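Ondgate has begun teaching its robot arms to handle cloth by having people steer them through the job, the company said in July.

Operators at its Posuria site use a pair of hand controllers to move the arms while they watch the table. Each run is recorded, and the recordings are used to train the software that will later drive the arms alone. The company has collected 2,000 runs so far and trains on them in batches of 800.

Themba Ngcobo, who manages the project, said fabric was chosen as the first subject over boxes and bottles.

"A box keeps its shape when you pick it up. A towel doesn't, and a heavy one changes again every time you move your hand," he said. "People deal with that without thinking, so we let them show the arm."

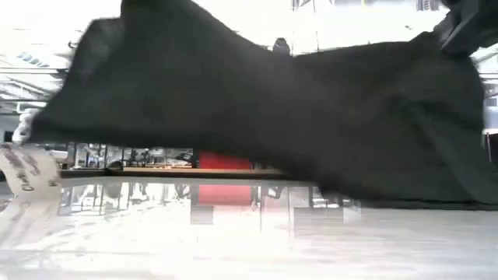 New operators practice for 10 hours before their runs are kept. Runs in which the cloth is dropped are saved in a separate set.

Ondgate currently has eight operators working in two shifts. The controllers come from Votex, and a laundry firm, Kandasamy, has agreed to try the trained arms at one of its plants. No start date has been set for the trial, and Ondgate did not say what it would cost.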